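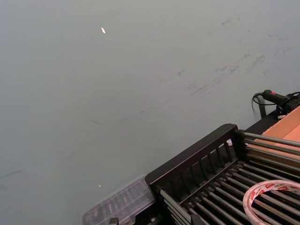

3.2 Collection of Demonstrations

Figure 3. View from the wrist camera over the work surface, with the rack at lower right and a roll of clear tape resting on its rods.

All demonstrations were gathered at the Wislow site during March, using the bench layout described in Section 3.1. The arm was guided by a human operator through the Jola teleoperation interface, and the wrist camera recorded continuously for the length of each episode. Figure 3 gives a typical view. Objects near the rack are often only partly inside the field of view, and the policy must learn to act on such partial evidence. We therefore kept these views in the training set and did not crop or re-center them.

The full set contains 2000 episodes covering 19 tasks. Each task was defined by a short written instruction, such as "lift the tape from the rack" or "move the case away from the rack," together with a condition for success. Seven operators took part. Each received two practice sessions before any of their episodes were admitted to the set. Operators were told to work at a natural pace and to avoid long pauses, but they were not given a fixed path to follow. Differences in approach direction and grasp point were considered useful and were retained.

The bench was not cleared between tasks. Tools, packaging and small parts stayed where earlier work had left them, unless they blocked the motion of the arm. The gray surface shows dark scuff marks and smears in the area toward the upper right of Figure 3, and no attempt was made to clean or cover these marks. In earlier work with the Rornent set, which was recorded on a plain covered table, we found that policies responded poorly when the background changed. Ordinary wear and clutter were accordingly treated as part of the task setting.

Clear objects required additional care during labeling. The contents of the transparent case and the rods beneath the roll of tape can both be seen through plastic, and the automatic segmentation tool, Tăng, frequently joined an object to whatever lay behind it. Outlines for these objects were drawn by hand under the direction of Nhi Mai and checked by a second reader. Where the two readers disagreed, the episode was returned for review before being assigned to a split. Episodes that ended in a failed grasp were stored separately and are used only in the recovery experiments reported in Section 5.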